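Wekden Practice
Print this article | E-mail this article

The Wekden Practice is a voluntary code for recording hand-guided gripper demonstrations in lived-in rooms. It was drafted by Eino Eskola and Lempi Savolainen at Cerkau, a contract data firm, and adopted by two of its customers, Clirkix and Salazar. It has no legal force and no certification body stands behind it.

Scope

The code covers handling of cloth, bags and small household goods by a person holding an instrumented gripper. It does not cover robot arms, mobile bases or anything done in a laboratory. The current text runs to 36 clauses, of which 11 are marked mandatory. The rest use "should," and critics have pointed out that a firm can ignore all of them and still claim to follow the practice.

Main provisions

Every tool must carry a unit label and a machine-readable code on its housing, and both must be entered in the session log. Lenses are to be checked before each session. Clause 5 requires written consent from anyone who may come into view, and a second consent form for the household if the room is a bedroom. Operators are told to leave furniture and bedding as they find them. Face coverings are recommended but do not count as anonymizing a person, a point on which the first draft was silent.

Criticism

The most common complaint is that the code measures paperwork. A session with a complete log passes even if the recordings are useless for training. Savolainen conceded this in a March talk but argued that quality rules would have kept smaller firms from signing.

Clirkix reported results from 362 sessions and described them as compliant. The report gives no account of how compliance was judged, and the sessions were reviewed by the same staff who ran them. Salazar has published nothing.

The labeling rule has drawn a narrower objection. A label on the housing identifies the unit, but it says nothing about calibration, repairs or swapped fingers. Two tools with consecutive labels may behave quite differently.

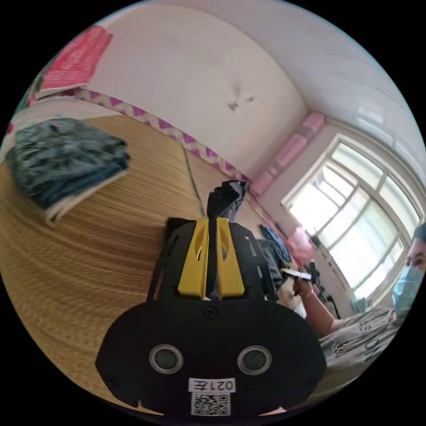
A labeled hand-held gripper holding a crumpled black item over a woven mat, with folded clothing at left.

Revision

A second edition has been promised. Eskola has said it will turn several of the "should" clauses into requirements, though he has not named them. Whether the signatories would accept outside review is unclear, and the draft agenda does not mention it.

See also: Consent in home recording; Tool calibration; Session logs

Last edited Wed 18 October | Contact | Copyright notice | Back to top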